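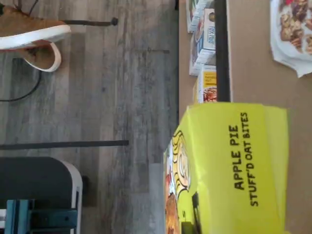 3. Plan the bench before you buy the arm

Do this section first. The quote form from Sosano asks for the bench size and the item list, and changing either after the order costs 600 per visit.

3.1 List your items
1. Write down every pack the Kivix will have to handle. Boxes first, then the awkward stuff.
2. Put the largest box and the smallest on the same list. A big flat carton like the APPLE PIE oat bites and a small upright box may need different grip widths – check both against the table in section 5.
3. Mark anything open, e.g. snack mix on a paper plate. Price this as a separate job. Standard fingers wont do it.
4. More than 13 item types? Go up to the Treloar licence now, cheaper than upgrading later.

Note: creased or shiny cartons count as a seperate type if you are using the suction kit.

3.2 Measure the bench
1. Length, depth, height. In that order, the form is fussy.
2. Any rail or bar along the top: measure where it runs and how far it is from the edge. Comes off your usable depth.
3. Leave 4 cm clear between the front row of boxes and the table edge. More if you can.
4. Check the floor side too. Chairs, stands, thin cables on the floor. All of it goes on the sketch.

CAUTION: No loose cable where people walk. Budget for floor covers, they are not in the Gudard pack.

3.3 Set the budget
1. Arm and controller – see price list dated 9/5/18.
2. Gripper. One set included, spare set extra.
3. Gudard guard pack. Not optional if staff sit at the same bench.
4. Test stock. Allow 1,000 picks before sign-off, and buy enough real product to cover damaged boxes. Empty ones are too light, results come out wrong.
5. Training, one day. Book it with the order.

Note: delivery is quoted to the door only. Stairs and lifts are extra – ask.

3.4 Send it off
1. Attach item list, bench sketch and budget sheet to the form.
2. Keep a copy, you will need the bench figures again in section 4.
3. Orders in before the end of August ship at the old price.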